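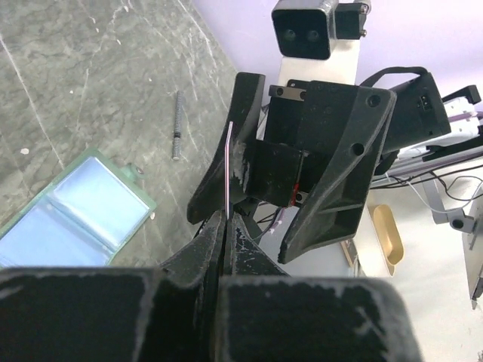 Mullard Bench Pair, gallery and notes

Posted November, updated twice since. Comments open at the bottom, be nice.

Quick one. Had the Mullard Bench Pair on loan from Ulgate for three weeks, long enough to form opinions, not long enough to wear anything out. Two arms, two grippers, a camera at the wrist, the Cisneros software on a laptop. We tried it on small fiddly stuff. Wallets, cards, pins, wire, anything thin and annoying. Big stuff is easy and every kit looks good doing big stuff.

Notes go with the gallery so they're in gallery order, meaning no order. Skip to Price if thats what you came for.

Thin wire and pins

The hardest thing we asked of it. Narrow finger tip on one side, other gripper right there next to it, and the wire between you and a good day. Tips do come down to a nice fine point. Closing speed matters more than force, set it to slow and leave it at slow. At the default speed I flicked a pin clean off the bench and found it in my shoe that evening.

Bent wire is harder than straight. Grab it low and the top end goes wandering. Grab it high and you can't see what you're doing on the wrist view, the fingers fill up the bottom half. You get used to it. Second arm can hold a thing steady while the first one lets go and tries again, and for me that's the whole argument for paying for a pair.

Arms working close

Closer than I'd have liked at first. The Cisneros planner has a keep-apart setting and out of the box it's generous, so generous the arms won't hand anything over at all. They stop a hand's width from each other and sulk. Turn it down in small steps. Ulgate will tell you a number over the phone, don't just type it in, your mounting won't be the same as theirs.

Had a few bumps. Fingertip to fingertip, nothing dramatic, both arms stopped and the software put up its red box. Clearing the red box takes too many clicks. Clear, confirm, re-home, confirm again. By the second week I was doing it without reading, and a safety prompt shouldn't train you to do that. Told Ulgate so.

Setup

Half a day. Box to first move was quick, first move to first USEFUL move was not. Clamps are fine. Cables are a mess whatever you do with them, bring ties. The manual has you route them before you set the arm height, which is backwards, so do height first and then cables. I did it twice.

Calibration wants a printed pattern laid flat on the table. Flat means flat. Mine had a curl in one corner and I lost an hour to it. Tape it down. The routine itself runs by itself, go get lunch.

Don't put it on a shiny table if you have a choice. Veined or patterned tops are OK for the cameras in my experience, gloss is what hurts. Overhead light bouncing straight up into the wrist view and suddenly the depth is guessing.

Software (Cisneros)

Good bits first. Recording is one button. Playback is one button. You can name a run while it's still going and I used that constantly. Scrubbing through a run with the wrist view and the overview side by side is great, really great, best part of the package and they hardly mention it in the brochure.

Bad bits. Search is awful. By the end I had 491 runs saved and no way to find "the one where it worked with the green strap out of the way" unless I'd typed exactly that. No tags. No folders worth the name. Export goes out in one big lump, you can't pick a handful. An update came through in the second week and it reset my gripper speeds to default without telling me, see pin in shoe.

Driving it by hand is comfortable. Slight lag, less than the last kit we had in here, enough that you learn to wait a beat before closing. New people close too early, every one of them. Give it a day.

Fingers and tips

Stock fingers are black, matte, tough enough. They mark up fast, white scratches mostly, no difference to the grip that I could find. Wipe them down now and then, they pick up dust and a dusty finger on a smooth card is a slide.

Dosard makes the softer pads that fit over. Tried a set. Better on glossy plastic, worse on fine wire, and changing them over takes a small hex key and more patience than I had at 5 pm. If you're doing one kind of job, pick one and leave it on. If you're doing both, put the soft pads on one arm only. That was Ulgate's tip and it's a good one. I'd been swapping both sides like a fool.

Card and wallet

Wallet open, clear sleeves, gold VIP card over at the left side. We must have run more of this than anything else. Clear sleeves are nasty for any camera, they pick up whatever light is going, and the stack doesn't stay flat. The strap gets in the way of the fingers too. Fold it back before you start if you don't care about it being a fair test. I cared for a week.
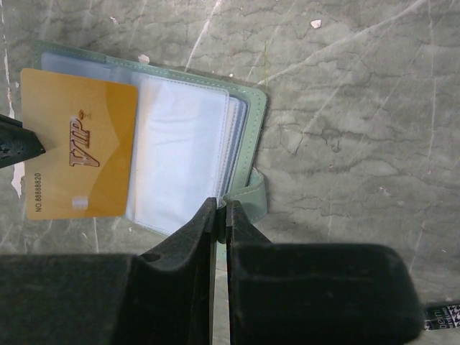 Marisol Hinojosa wrote in to say we're being too kind about the clear plastic. She's had the Bench Pair since spring and says it picks up a stiff card without much trouble, but getting one into a soft sleeve she'd call a coin toss, soft pads or no soft pads, and she'd like Mullard to stop putting it on the front of the brochure. She also says to try it with the room lights off and one lamp low to the side, which did more for her than any setting in the menus.

OK so tried the lamp. She's right about the lamp. Depth settles down a lot with light coming in low, and the edge of a sleeve shows up as an edge and not as a smear. Went from swearing to occasional swearing. Coin toss is a bit harsh on the sleeves I'd say, at least once you've driven it for a while, but I wouldn't promise a customer anything. And yes, the brochure. It's a very smooth brochure.

What does help on cards: come in along the short edge. Long edge bows. Hold the wallet down with the other arm, lightly, near a seam. Press in the middle and the pocket closes up on you.

Cameras

Wrist view is close and honest about what the fingers are doing, hopeless for anything outside them. You need the overview as well. Don't let anybody sell you one without the other. Focus on ours was fixed and fine. Cover glass gets smudged if you adjust the gripper with greasy hands (me, pizza).

Color is a little cool out of the box. Doesn't matter for the work, matters if you're going to show the recordings to someone upstairs. There's a slider. It forgets the slider when you restart. Reported, was told next release.

Noise

Quiet. You can talk over it. There's a small whine when an arm holds still under load, some people in the room heard it and others couldn't. I could.

Support

Ulgate answered every time, phone mostly, email if you don't mind waiting till the afternoon. Mullard directly was slower and sent me back to Ulgate, fair enough, thats who we had the loan from. Cisneros has a forum. Forum has four threads about search being awful, so I didn't start another.

One part question we had, a loose cover screw, they mailed a bag of spares without being asked for proof of anything. Nice.

Price

Not printing the full kit price because Ulgate quotes it per site and the quote I saw had install in it. Ask them. What I can tell you is the spare finger and pad bundle, and it isn't cheap for what's in the bag, so figure in at least one if you plan on doing wire. The Cisneros license is yearly and you can't run the recorder without it. Manual jogging still works with a lapsed license, I checked.

Loan units go out for three weeks. Shipping back is on you. Keep the foam!! The foam is shaped to the arms and they will ask for it.

Who should get one

If you're teaching people to drive two arms at a bench, yes. If you want recordings of hand-sized jobs and you've got somebody patient, yes. If you want it to fill card sleeves all night with the door locked, no, or not this year. If you only need one arm, get one arm, the single from the same people is the same arm and the same software and you can add the second later. Ask about the mount though, the single ships with a different base and swapping it is a paid visit.

Stuff I didn't get to

Heavier loads. Anything wet. Fabric, apart from folding a cleaning cloth once, badly. The foot pedal, which came in its own box and stayed in it. Long unattended runs, we don't do those here anyway.

Also never tried the Dosard long-reach tips, they were out of stock the whole time. If you have a set drop a comment and tell me if they flex, because from the drawing they look like they'd flex.

Edits

Fixed the bit about the license, had it as monthly, it's yearly. Added the lamp. Took out a line about the clamps that was wrong.

Second edit: the speed reset after updating is confirmed by Cisneros, and their workaround is to save your speeds as a profile and reload it. Profile menu is under Devices, not under Settings, where you'd look first and where I looked for ten minutes.

Comments close at the end of the month. Loan requests go to Ulgate, please don't send them to me, I've already mailed the thing back.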